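Workshop notebook – bookbinding and paper repair, bench 2
25/09/2020
Entry by Aiman Ong

Subject: paste and adhesive trials for case bindings, second round.

Carried over from the last entry: the wheat starch batch made at 1:4 was too stiff to brush evenly on the mull. It dragged and left ridges that showed through the lining paper. Remade this morning at 1:6, cooked 26 minutes on the low plate with constant stirring, then strained twice through the fine sieve. Texture is closer to thin yogurt. Covered and left to cool before use.

Test strips cut from the Sembiring buckram (dark blue roll, not the green) and from the offcuts of the Londside book cloth. Each strip pasted to gray board, grain parallel, nipped in the press and left under weight. Same three adhesives as last time: starch alone, PVA alone, and the 50/50 mix. 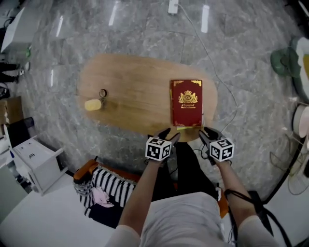
Page last changed: Friday, 16:40, A. Ong

Results so far, after four hours under weight:

Starch alone, buckram – flat, edges down, slight warp toward the cloth side. Peel test not done yet.
Starch alone, book cloth – strike-through at one corner. Probably my brushing and not the paste.
PVA alone, buckram – flat. Very little warp. No repositioning time to speak of; the second strip went down crooked and stayed crooked.
PVA alone, book cloth – flat, no strike-through.
Mix, buckram – best of the set for handling. Allows a small correction before it grabs.
Mix, book cloth – fine, though the surface feels a little stiffer than with starch.

Wulan's note from Monday asks whether the mix is acceptable for anything that may need to be taken apart later. My view is no. The PVA fraction does not release with moisture, and once it is in the joint the next person has to cut. For text block spines I would keep starch as the first layer in every case and use the mix only on the outside of the board. Wulan Siregar to confirm before it goes on the bench sheet.

Warp. The boards pull toward whichever side was pasted last. With the pastedown on, the pull should balance, but only if the paper is of similar weight and the grain matches. Two of the sample cases from the first round are still bowed outward. I checked the grain on both with the bend test: one has the board cut cross-grain. Discard it and do not use it for comparison. The other has correct grain and a thin pastedown, so the lining is too light. Repeat with a heavier sheet.

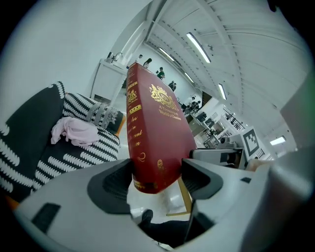

Red hardcover, gilt crest on the front board and gilt ornament on the spine.

Foil and finishing. The heated tool is still reading high. Dial set to the usual mark, but the foil spreads past the edge of the line and fills the small letters. On the buckram it is worse, as the coating softens. Dropped the setting one step at a time and struck a test line at each. Clean edges at the third step down; at the fourth the foil broke up in the middle of the line. Use the third step until the thermostat has been looked at. Dwell time short, a light press and straight off.

Lettering on spines: keep to the larger type on anything in buckram. The small italic closes up and cannot be read at arm's length.

Presses. The small nipping press (Jutimow) has play in the screw collar. It still closes evenly if the work is centered on the platen, but do not put two books side by side in it. The large press is fine. Grease is in the second drawer, wipe off the excess.

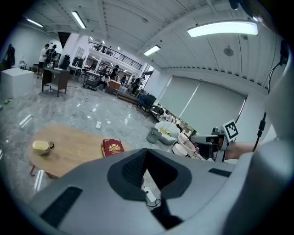

The humidity is the remaining question. The sheet by the door has gaps in it for most of September, so I cannot say whether the first-round warp was made worse by damp board. New board should be left stacked with spacers in the room for two days before cutting. I did not do this for the first round. I did for this one.

Stock: gray board is down to 14 sheets. Mull is fine. Avex order no. 1552 covers board and the lining paper but not the brushes. The wide paste brush is shedding and I have been picking hairs out of the joint, so please add one to the next order.

To do:
Peel tests on all strips after the full drying time.
Repeat the bowed case with the heavier pastedown.
Make fresh starch paste, same ratio. The present batch will not keep past the weekend, even in the fridge.
Ask Wulan about the bench sheet wording.
Label the strips on the back in pencil. The ink on the last set bled under the paste and I had to work out which was which from the cut edges.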